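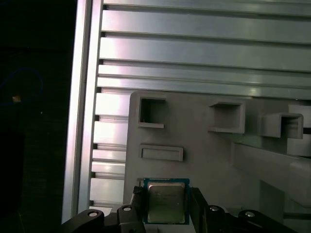

Product drawings should state tolerances only where a part has to fit something else. Most of the drawings I review do the opposite. A bracket arrives with 32 dimensions, every one held to the same tight limit, and 3 of them matter. The shop prices all 32.

The usual defense is that a title block default saves drafting time. It does, by moving the work to the inspector. At Tratgate we loosened the default last August and marked the mating faces by hand. Drafting took longer. Quotes from Zitex fell by roughly 20 percent, and rejected lots did not increase. Raimonds Hunt still objects to the change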